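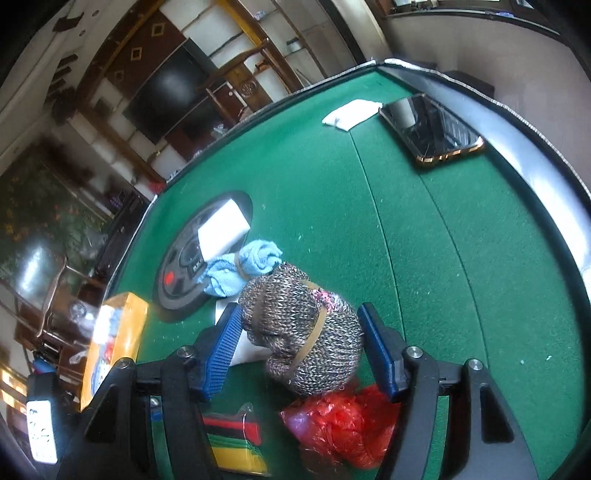 课程讲义 > 纺织材料基础 > 针织与花式纱

第二部分 针织物：纱、线圈、保养
2025年7月 整理，讲课人 Shamim Orakzai
（上次没讲完的先补，混色纱那块）

一、混色的几种做法
先分清楚颜色是在哪一步进去的。
散纤维染色：纤维先染，再混，再纺。颜色最柔，远看是一个灰，近看里头什么都有。
毛条混色：几根不同色的毛条一起并条、牵伸。混得匀不匀看并条道数，道数少就一截深一截浅，有人专门要这个效果。
合股：单纱各染各的，捻到一起。斑点感最明显，灰、棕、白合一股就是典型的“椒盐”外观，织成片以后花型基本看不出规律。
段染：成纱以后分段上色。织出来会成片、成条，跟幅宽有关系，换个幅宽花型全变。做小样一定用实际幅宽做！上届好几个组吃亏在这里。
结子纱、彩点纱：另算，花式纱那章讲。

课上传的样卡：Fenden 是散纤维染，Sernilard 是合股。摸一下再看，别光看颜色。样卡用完还回来，上回少了2张。

二、捻度捻向
Z捻 S捻，看纤维斜的方向跟字母中间那一笔对得上就行。
单纱多为Z，合股常用S，反向，扭矩抵掉一部分。不抵的话平针织片会歪，线圈纵行斜着走，下水以后更明显。
捻度低：蓬松，软，起球快。
捻度高：光洁，结实，手感硬，吃色看上去偏深。
注意捻度和捻系数不是一回事，粗细不同的纱只能拿捻系数来比。考过。

三、线圈结构（图自己画，黑板那张）
针编弧、圈柱、沉降弧，三个名字记牢。
纬平针：正面圈柱，反面圈弧，卷边。横向比纵向好拉。卷边方向：两侧往反面卷，上下往正面卷。
罗纹：正反面纵行交替，横向弹性大，不怎么卷边，袖口领口帽口都用它。
双反面：纵横向都能拉，厚，童装多。
脱散性：纬平针可以顺编织方向也可以逆编织方向散，罗纹一般只逆着散。（为什么？回去想，下节课抽人讲）

四、密度与回缩
横密、纵密，数的时候避开边，织片要先放平松弛再数，刚下机的不算数。
下机回缩 → 洗后回缩 → 穿着变形，三件事分开记录。有同学全写一栏里，没法改。
Hellik 那批羊毛混纺的小样，洗前洗后数据在附表，自己算缩率，带正负号。
缩率 =（洗后 − 洗前）÷ 洗前 × 百分之百，缩了就是负的。

五、毡缩
条件：水、温度、机械作用、碱。鳞片有方向，纤维只肯往根部方向跑，越缠越紧，回不去。
防缩：剥鳞片（氯化一类），或者包树脂，或者两个一起上。剥过的纤维上色快，容易花，染程要改。
没处理过的毛，手洗，最高30度，中性洗剂，不搓不拧。洗和漂的水温别差太多。毛巾卷起来压水，平铺晾，挂着晾会拉长。
收纳：针织品折或者卷，不要上衣架。卷好了用带子松松拦一道就够，勒太紧时间长了有印子，蒸汽熨斗悬空喷一喷能回来一些。收之前必须洗净晾透，汗渍油渍招虫。

六、起毛起球
过程：起毛，缠结成球，脱落。
纯毛的球自己会掉，混了涤纶锦纶的掉不下来，强力高，根扎着，所以看着反而更脏。
影响因素：纤维长度、细度、捻度、线圈长度。线圈越长织物越松，越容易起。
评级对照标样，灯光和角度要固定，两个人分别评，再对。不要商量着评！！

七、作业
1 收集一块混色针织物（旧的就行，围巾袜子都可以），拆一小段纱，判断颜色是哪一步进去的，写依据。
2 捻向，单纱和合股分别写。
3 补数据表，缺洗后纵密的同学尽快找我要织片。
写不超过3页，手写也收，字认得出就行。
Hodžić 的教材看第29页那张结构对比表，表里双反面那行印错了，以课堂为准。

下次：经编，带尺子和照布镜。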